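Batby Says Seven Pieces Are All a Man Needs to Wear

Menswear label Batby will start selling a "complete wardrobe" in December, and the pitch is one we have heard before. The Nimau set has seven pieces, costs $459 and supposedly covers work, weddings and weekends. Founder Ramil Dizon says a customer can get dressed in the dark and still look right.

Maybe so. The set includes two shirts, two pairs of pants, a sweater, a jacket and a belt. It does not include shoes, socks or a coat, so "complete" is doing a lot of work here. Everything comes in navy, gray or a shade the company calls Vilela, which looks like tan to us.
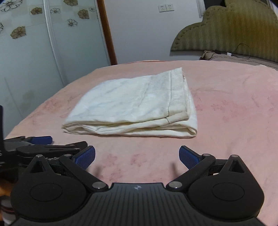

Dizon claims the set makes more than 20 outfits. Nuria Yilma, a stylist who was sent one early, got a lower number once she threw out the combinations she would not let a client wear to dinner. "The jacket is good," she said. "The pants are fine if you're built like the guy on the website. Most of my clients aren't."

Sizing could be the bigger problem. Batby sells the set in one size across all pieces, and swapping a single item costs extra. A man with broad shoulders and a small waist will be paying a tailor before he wears any of it.

Rival label Tristivura tried a similar bundle and dropped it after three months, then went back to selling shirts one at a time. Dizon says his customers are different. He would not say how many have ordered.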